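Household Storage and Food Keeping — Unit 4 handout
Tubs, lids, and what goes in them

Read before the November practical. Bring a pencil and one empty tub from home with its lid, clean.

1. Where we left off

Last time was dry goods in jars. This week plastic tubs with press-on lids. Most of you have a drawer full of them at home and half the lids fit nothing. Start there.

Homework from last week — the Zulla worksheet — still missing from a few people. Hand it in at the start.

2. Terms

Rim — top edge of the tub. Lid sits on this.
Lip — the outer edge of the lid, the bit you push down.
Panel — middle of the lid, often set lower than the lip.
Headspace — gap between the food and the lid. Liquids need it, esp. in the freezer.
Nesting — tubs stacked one inside another, lids kept apart.

Learn these, I will use them without stopping.

3. Sizes

We work with two sizes in class: 400 ml (one portion) and 2000 ml (soup, cut veg, a batch of rice). Label by volume, not by "small" or "big." Everyone's big is different.

Round tubs: easy to wipe out, waste shelf space. Rounded corners with straight sides: good compromise. True square corners: food hides in them, get a brush in there.

4. Closing a lid

Set tub on the counter. Lid on flat. Press the middle lightly, then go round the lip with your thumb. Feel for any spot that springs back. Tip it over the sink with a little water in — if it drips, take the lid off and start over, don't just push harder.

Old lids warp. Heat from the dishwasher, mostly the bottom rack. A lid that rocks on a flat counter goes in the recycling or becomes a seed tray, whatever, but it doesn't go back in the drawer.

5. Matching (practical part 1)

In pairs. Each pair gets a mixed crate of tubs and lids, 8 tubs per crate, more lids than tubs on purpose. Sort by shape first. Then size. Color last — color tells you very little, makers use the same green on everything. You have 40 minutes incl. cleanup, which sounds like a lot and isnt.

Write down leftovers on the Kivstead sheet: shape, width across the rim, any cracks.

6. Clear walls

Reason we buy clear: you see what's inside without opening. Works if the wall is clean and not scratched to fog. Rub a scratched one against a new one and hold both up to the window, you'll get it right away. Tomato stains — sun on the sill for a day helps a bit. Label anyway. Name of food + month, tape on the wall of the tub and never on the lid, lids wander.

7. Stacking in the fridge

Heaviest low. Lids facing up obviously. Leave a finger of air at the back wall. Leftovers at eye level or they get forgoten. Don't stack warm tubs, spread them out til they cool.

Ledesma shelf plan (last page of your pack) — fill in for your own fridge, rough sketch is fine, rulers not needed.

8. Look at the lids

Bright green lids on clear tubs. Compare the panel with the lip in each one and find the ridges.

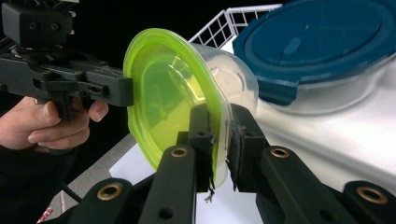
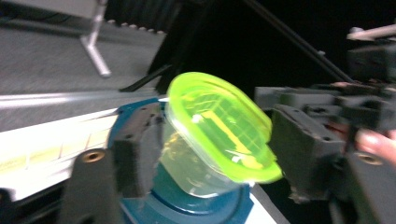 Dranesis Adult Learning — Home Skills Department

Questions to think over before class, no need to write them up:
How would you store lids apart from tubs in a drawer you already own?
Which of your tubs have you not used since last winter? Why keep them?
What do you lose by buying all one shape?

Practical part 2 is labeling, bring tape if you have a kind you like. Crates go back on the side shelf, tubs dry, lids in the separate bin.

Anyone missing the session, see me for the sheets.
Helju Pētersons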